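Hawi Fikre
Thread: the white shelves beside the brick wall, and how I am trying to keep them in order. I will write it in small parts.

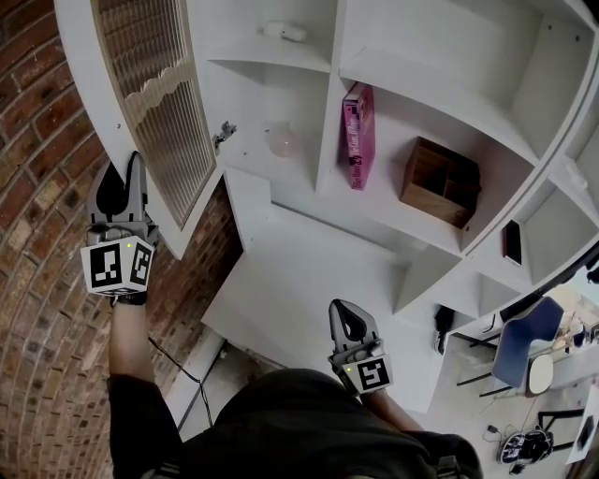 Lâm Đàm: Please don't fill every compartment! I did that in my old apartment and after one month I could not find my own passport.

Hawi Fikre
Lâm, your passport story frightened me, so I made a rule. Each compartment gets one kind of thing. If a second kind of thing wants to live there, it must wait on the floor until I decide.

Hawi Fikre
A little history. The shelves are built in, and they came with the apartment when I moved to Brestau. I could not choose them and I cannot move them. At first I was angry about this. I had already paid for a tall bookcase from Skuvville, and I had to sell it to my neighbor for less than I gave.

Hawi Fikre
The brick wall is the part of the room I like best. It is red brick with pale mortar. It also makes dust. Not a lot, but if you leave a book close to it for the winter, you will see a soft red line on the paper. I brush the bricks with a dry paint brush before I clean the shelves. The first time I did it in the opposite order and had to clean twice.

Hawi Fikre
Between the bricks and the shelves there is a panel with a fine light lattice in a white frame, with a small metal latch on the frame. Everybody who visits asks me about the wavy pattern on the top part. I don't know who chose it. I like it, it reminds me of the edge of a tablecloth my aunt has.

Hawi Fikre
Cleaning a lattice is slow work. A wet cloth pushes the dust into the little holes and then it stays there like glue. What works for me is the soft brush on the vacuum cleaner, lowest power, and after that a dry make-up brush for the corners. I do this in December and again when the windows can be open.

Hawi Fikre
The pale pink glass has its own shelf now. I bought it at the Mekonnen shop, at the end of their sale, for 200. It was one of a pair. The other one met the kitchen floor in the first week. You can see through the pink a little, and in the late afternoon I sometimes stop working only to look at it.

Hawi Fikre
Somebody asked if I drink from it. No. I did, but I was so careful each time that the water had no taste of relaxing.

Hawi Fikre
The pink book was a problem for me. The cover is such a bright magenta that it looked too loud beside my other books, so for some months I kept it in a drawer. Then I read it again and felt ashamed of the drawer. It stands in the central compartment now, leaning on the divider, and it can be as loud as it wants.

Hawi Fikre
I know that a leaning book is bad for its spine. I have one metal bookend from Tullach but it is too wide for this place. If you know a narrow one, please write the name. I don't want to pay more than 700, delivery included.

Hawi Fikre
About the numbers, for those who asked. In the first spring I thought I needed boxes, dividers, labels, everything. I put it all in a basket online and the total was 3,043. I closed the page and went to make tea. In the end I bought a roll of shelf paper and two small trays, and I have not used the shelf paper.

Hawi Fikre
My order of work, if you want to copy it. Bricks with the dry brush. Lattice with the vacuum. Then the shelves from the top to the bottom, with a cloth that is only a little damp. White paint shows every drop that dries on it. The things go back last, the glass after the books, so my sleeve does not catch it.

Hawi Fikre
Still to decide: where the chargers should live. For now they are in a shoe box under the bed, and I am not proud of it. Lâm, where do you keep yours? And where was the passport?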